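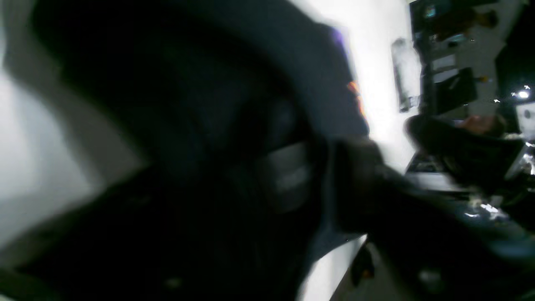 White wall, crowded shelving: the area by the work surface.

Wall Storage Tips I've Stopped Believing (and a Few I Keep)

Every workshop tip page tells you to get things up on the wall. I wrote one of those pages myself once, and I would like to take part of it back. Walls are fine. Shelves are fine. But a shelf will take whatever you give it, and a packed one is only a pile with brackets.

So I went through the usual advice again, with my own corner in mind, and tried to be fair to it.

"Use every inch of vertical space"

I don't buy this one. The top shelf is where things go to be forgotten. If you need a stool to reach it, you will put something up there in August and buy another one by Christmas. I own two glue guns for this reason and I don't even like glue guns.

What I'd do: keep the top for things you use once a year, and write what they are on the front edge of the shelf in pencil. Labels fall off. Pencil stays until you rub it out.

"Leave no bare wall"

The opposite, if you ask me. A strip of plain white wall next to a dark set of shelves throws light back onto the work, and it costs nothing. I had a pegboard over mine for a while. Down it came, and I could read a tape measure again without turning on the lamp.

One slim thing on that strip is plenty. If you hang it on a single nail it will tilt, no matter what the package says. Two screws and a level, or a dab of poster putty behind each bottom corner if the wall is soft and you can't face drilling again.

"Buy matching bins"

My neighbor Desta Dinsa did this. Fourteen bins, all the same gray, very handsome. She couldn't find a drill bit for a month. Matching bins look good in a catalog because the bins in a catalog are empty.

If you must, get clear ones, and don't stack them more than two high. The Stalus ones I tried went cloudy after a few washes. The cheap shoeboxes from the discount store did no worse.

"Mark your small tools with bright tape"

This I expected to be nonsense, and I was wrong. Something small and orange shows up against a dark board from across the room. Wrap a bit of tape on the things you put down and lose: the pencil, the hex key, the little screwdriver. Leave the big tools alone. You aren't going to lose the mallet, and when everything is orange you're back where you began.

Wipe the handle with rubbing alcohol first or the tape will crawl off in your hand.

"Keep your papers at the bench"

Half a yes. Loose sheets on a shelf curl, slide down the back and come out with sawdust on them. I keep one clipboard, and only the sheet for the current job goes on it. Manuals live indoors in a folder. Anything older than that job gets recycled, whatever Babatunde Isah at the tool library tells you about saving receipts for seven years. He has the room for it. I've seen his garage.

"Lean boards against the shelf, they'll be out of the way"

They will be in the way of the shelf. They also slip. If a panel has to lean, put a strip of rubber mat under its foot (an old bath mat, cut up, works well) and set the foot a few inches out from whatever it rests on. Better yet, screw a block to the floor side and drop the edge behind it.

"A Sunday reset keeps it tidy"

Never once managed it. What I can manage is 11 minutes with a kitchen timer before I go in for supper, one shelf only, and I quit when it rings even if I'm holding something. Some nights that's half a shelf.

And those 70 dollar wall organizers

The Brekirix kit gets asked about a lot. I borrowed one from Anastasia Christodoulou. The rail is solid and the hooks are too short for anything thicker than a paintbrush. Long screws driven into a scrap board at a slight upward angle held the same stuff and more. Find the studs first, and if you hit nothing but plaster, fill the hole and move over.

Next time: sandpaper storage, about which I have also been told many things.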